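**Bathroom week: do the floor first**

Quick one this month, I'm typing it with the kettle on and Tuva Nyberg waiting for the file.

So a lot of you wrote in after the kitchen drawer item asking about bathrooms. Small ones mostly. The kind where you shut the door and your knees are already at the tub. Fine. Bathrooms it is.

My main rule, and I will die on this hill: get down on the floor. Sit. Crouch. Whatever your back allows. You cannot tidy a bathroom standing up, all you ever see is the sink and the mirror. From down there it's a different room. The cap off the toothpaste, the bobby pins, the thing that rolled behind the toilet in February and has been living there ever since.

Marble tile is the worst for this by the way. Gray especially. Dust, hair, a dried splash of conditioner, it all just melts into the pattern and you think the floor is clean. It is not clean. Turn on every light you have and look sideways along it.
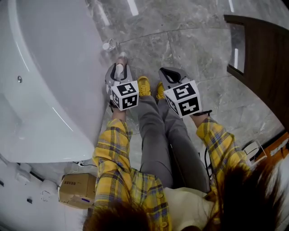 Then pick up before you wipe. One thing at a time, straight into a bin by the door, no deciding yet. Deciding is for later, at a table, with coffee. Dexter Manalastas does his the other way round, wipes first and then moves things, and he swears by it, but Dexter also has one shampoo and a bar of soap so I don't think it counts.

Sorting the bin. Three piles:

- goes back in the bathroom
- goes somewhere else in the house
- trash (old razors, dried up mascara, hotel lotion, you know the ones)

Be mean about the hotel lotion. I had 33 of the little bottles. Thirty three!! Kept 3 for the gym bag and I haven't missed teh rest.

Wear clothes you can kneel in, and shoes or thick socks, that tile gets cold fast. Tie your hair back if it's long or you'll be sweeping up more than you started with. Ask me how I know.

Han-gyeol Geum wants to know if grout counts as tidying. No. Grout is cleaning, seperate item, next time, Arnar Bjarnason has promised me his toothbrush method in writing.

Swap table is on again Saturday, bring unopened bathroom stuff only please. Unopened! Last time was a bit grim.

Ok kettle's done. Back with grout.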